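Robot Software, Unit 6 handout: where does the hand think it is?
Revised 2018-11-16

Last time we took the pose stream on trust. This week we don't. A policy trained on hand-held gripper data is only as good as the path it was given, and that path comes out of a tracker with opinions of its own.

The Gemex notes say marker cubes "solve" pose. They solve it when a camera can see a face square on, with decent light and no blur. Tilt the cube and corner error goes straight into rotation. Put a forearm in the way and the filter will happily invent the rest.
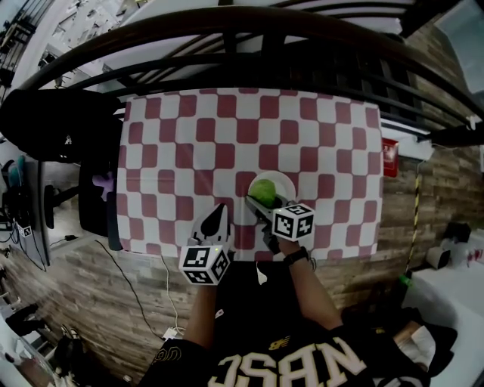
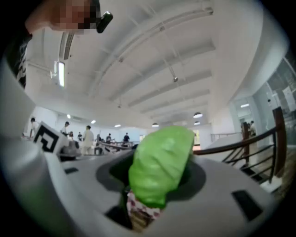 Overhead view first, then the view from a gripper. Both have fiducial markers in them.

Now the exercise. The Forsberg log has 426 pose samples, of which 237 carry a direct marker fix. The remainder are filled in by the smoother and, in the file, look every bit as confident. Plot the two groups separately before you do anything else.

Then run Rivora's planner on both sets, replay in simulation, and compare gripper closing points. If the plots agree, say why you believe them. "The curve is smooth" will get no marks. Smooth is what a smoother does.

Trultness users: version 2 swaps the quaternion order on export. The April release notes claim this is fixed. Check it yourself.

Reading for next week: the chapter on time offsets, skipping the proofs.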